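Filed under: People & Their Stuff | Home

A night sky on the worktop: tea with Hilde Willems

I'd been at Hilde's flat in Sturside for all of two minutes before I started asking about the Van Gogh. She prints old paintings onto flat things for the home (boards, covers, mats, you name it) and sells them under the name Vutum, and I'd been wanting a nose round for ages!
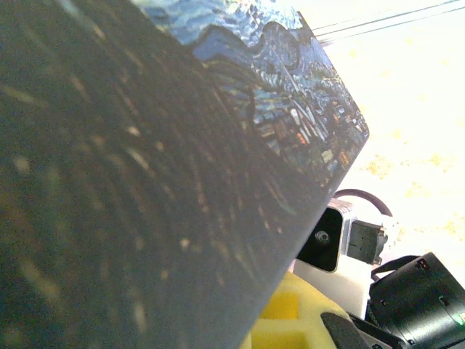
"Everyone wants the swirls"

"It's always the night sky," she told me, filling the kettle. "I could do cows, I could do boats, I've got a lovely bowl of pears. Everyone wants the swirls."

I can see why, mind you. It's the blues that get me, and those tiny orange and yellow windows in the little houses underneath. Hilde says the windows are the hardest bit to get right. On her first go, back in January, they came out brown. "It looked as if the whole village had gone to bed," she said. "I gave that one to my brother-in-law Ruben Dierckx, and he's got it behind the toaster."

She keeps a ledger (a proper paper one, with a ribbon) and the total on the last page was 1046 pieces sold, 784 of them night skies. The pears have managed eight. I felt so sorry for the pears that I asked to see one, and they really are nice, a bit greeny and plump.

Rounded corners, please

The other thing people write to her about is corners. She used to leave them square, until Pei-shan Chou, who runs the Dastell shop down by the bridge and takes a box off her most months, sent a whole lot back. "Pei-shan said they snagged on the tissue paper. I sulked for a weekend and then I rounded them all off, and now I can't stand a square one."

We got on to cleaning, as you do. Damp cloth, a drop of washing-up liquid, no scourers. She's very firm about scourers. I admitted what I'd done to my mum's old tray and she put her biscuit down.

So what's next? A winter scene, she thinks, if she can find a white that doesn't go pink on her. Bram Vanhove, who mixes her inks, has been sending little test strips through the post, and she's got them stuck up all along the side of the fridge. I liked the third one down. Hilde says it's too minty.

I came home with pears, by the way. That makes nine.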